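Jovutach workshop opens its hand-held gripper build to home makers

6/23/21 – Members of the Jovutach shared workshop have finished the second version of Prekano, a pair of hand-held grippers that anyone with a bench and a bit of patience can put together. The parts list and drawings are free to download from today, and the group would love to see other people's builds!

Prekano started as an evening project. Essam Mahrous wanted a simple way to show a robot arm how to pick up soft, awkward things, and he wanted to do it without having the arm in the room. A person holds one gripper in each hand and does the job, and printed square markers on a cube let software follow how each hand moves.

"The first pair hurt your wrists after ten minutes," said Mahrous. "We moved the grip back, shortened the jaws and tried again. Now people pick them up and just get on with it, and I still grin every time I watch."

The full set costs £175 in parts, including both grippers. Most of the pieces can be made on an ordinary home 3D printer, and the build takes two people a weekend, or four evenings if you are fitting it around work. The screws are all one size, after a long and cheerful argument about it.

The workshop has been trying the grippers on everyday jobs – folding cloths, sorting odds and ends, putting lids on tubs. Thin fabric is still hard going. The Wyss jaw set, named after the street the workshop is on, has a finer point and should help, and a softer pair called Meden is being drawn up for September.
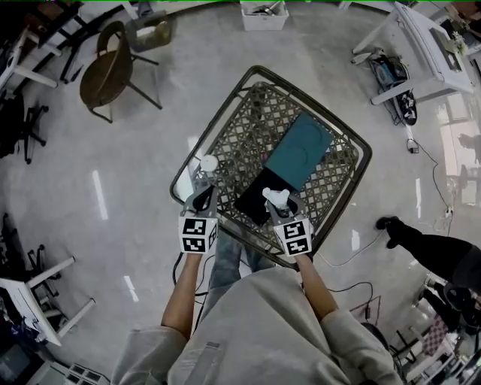
Hand-held grippers in use over a lattice table at the workshop, the right one holding a small white item.

Anyone who builds a set is invited to send in notes, changes and complaints, which will go into the next version of the drawings. The workshop also runs an open bench on Wednesday evenings, where visitors can try the grippers before printing anything. Tools are provided, and beginners are very welcome.

Contact: Essam Mahrous, Jovutach shared workshop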